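## 4. Filling and Setting the Humidifier

Read section 3 first if the Joditex unit is new. The tank must be rinsed once before its first use.

Place the unit on a level surface at least 2 feet from any wall or curtain.
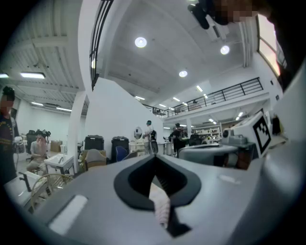
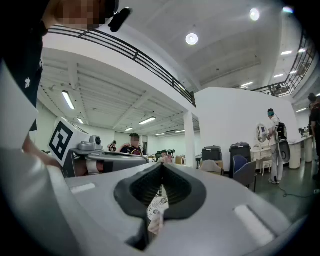 1. Turn the dial to OFF and unplug the cord.
2. Lift the tank straight up by its handle. Carry it upright to the sink.
3. Turn the tank over and unscrew the cap counterclockwise.
4. Fill with cool tap water to the MAX line. If your water is hard, use distilled water.
5. Screw the cap on by hand until it stops. Do not use pliers.
6. Set the tank back on the base and wait for the bubbling to stop.
7. Plug in the cord and turn the dial to LOW.

**Note:** The first mist may take a few minutes to show. A faint plastic smell is normal on the first day.

**Caution:** Never add oils, salt or cleaning products to the tank. They damage the seal, and the warranty does not cover it.

### 4.1 Replacing the wick

Change the wick at the start of the heating season, and again in March if the unit runs every night. Use part 698 only. Part 113 fits the older base and will leak in this one.

To order a wick, write to Simone Cordeiro at the Farville parts desk and give the model number, 3213, printed under the base.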